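Community news | Swap and share

Panbridge swap table moves to Thursday

The monthly swap table at Panbridge library will move to Thursday evenings from January, after more people asked for a session outside working hours.

Visitors can bring up to 10 small household items and take home the same number. Bookmarks, stationery, small bins and boxed adapters are all accepted – so are unopened snacks and drinks, which have their own end of the table.

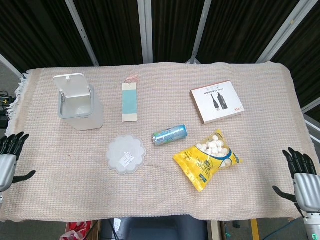
Last year 562 items changed hands, according to organiser Juraj Lukáč. Kitchen and desk things went fastest, he said, while cables were often left behind.

"If it's still in its box, people will pick it up," he said. "A loose lead with no label just goes round and round."

Glassware, medicines and anything that plugs directly into the mains will not be taken. Doors open at 6pm and there is a charge of 20p towards tea. Leftover items go to the Boersma charity shop, three doors down from the library.

Last updated: Thursday, 4.10pm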